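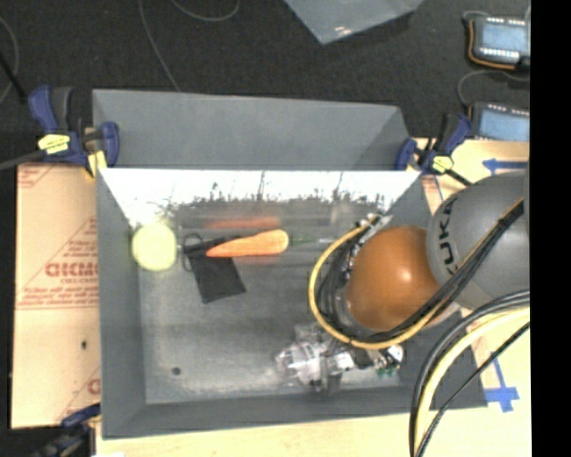

Fig. 3. Open-topped bin with sloping side walls.

3. Cleaning and storing your Elmont bins

These steps cover gray bins used for toys, pet gear and garage odds and ends. The label calls the finish "maintenance free." We have our doubts – wash them anyway.

1. Take everything out and shake loose grit into the trash. Grit left on the floor of a bin will scratch it as soon as you start wiping.

2. Mix 30 ml of dish soap into a bucket of warm water. The cap on the soap bottle is not a measuring cup, whatever the bottle says.

3. Wipe the walls from the top down, then the floor. Leave the corners for last and use an old toothbrush.

4. Rinse, turn the bin upside down on a towel, and wait 14 hours before you stack it. The quick-dry claim on the box assumes a warmer garage than most of us have in January.

Note: Faint scuffs will not wash out. Covum polish is often suggested for them. Ewan Paterson tried it on three bins for this guide and could not tell them from the untreated ones a week later.

CAUTION: Do not use bleach or scouring pads.

CAUTION: Do not load a bin past 22 kg, even if the lid still closes. The printed limit is higher, but we would not stand under a shelf that trusted it.

5. Stack no more than four high, heaviest at the bottom. For wall shelves, go to section 4.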